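Urquijo Drumholm simulation pack, reviewed

I used the Drumholm pack from Urquijo through most of April to try out a bin-picking job before putting any money into hardware. It gives you a room, a tabletop, a bin, small parts to put in it and a set of arms you can place where you like. The views below come from my bin setup.

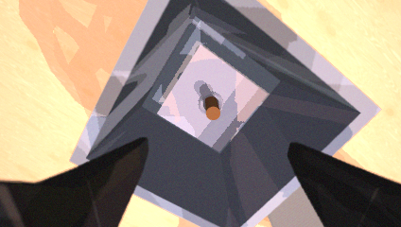
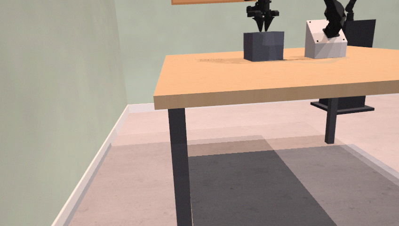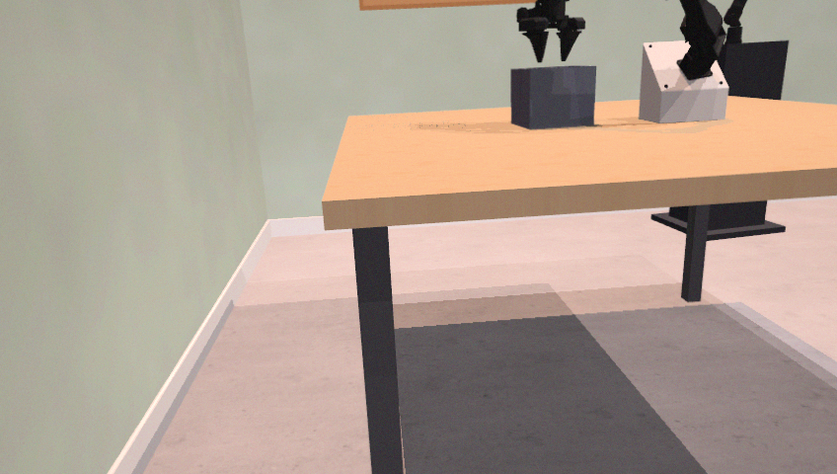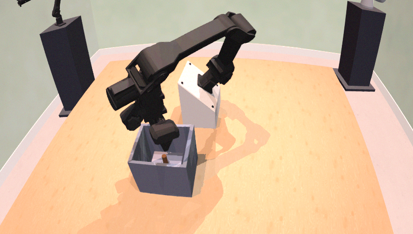
Software > Robot Simulation > Reviews

Setup took me one evening. The installer stopped once on a missing graphics library and the error message named the right one, so that was a short detour. After that the sample room loaded and I could swap views between the gripper, the low side angle and the wider one from above.

The gripper view was the one I used most. Looking straight down into the bin, you can see the peg on its floor and both fingers near the bottom. My job depends on getting in past the walls without touching them, and the low side view doesn't help with that, as the bin isn't in view. I kept the wide view open next to it.

Shadows and lighting are decent. The inside walls of the bin pick up blotchy patches of light and dark, and I spent some time trying to smooth them out before giving up. If you plan to train a vision model on these renders, check that first. Wood grain is fine at a distance.

Mounting the arm on a sloped block was easy. You set the angle and the base follows. Moving the block afterward is less pleasant: the saved poses don't move with it, and I had to enter mine again. The manual covers this in 2 lines near the back.

I ran 3639 trial picks over the month on an ordinary desktop. The program crashed 4 times, always while I was changing the part size during a run. Logs survived each crash.

Support is by email only. Vesela Vlachou answered both of my questions the next morning and sent a corrected config file for the second one.

I had Hemell's package before this. Hemell has a better part library and worse contact behavior, with small parts sliding through the bin floor now and then. I didn't see that here.

Rating: 4 out of 5. I'll renew if the saved pose problem gets fixed.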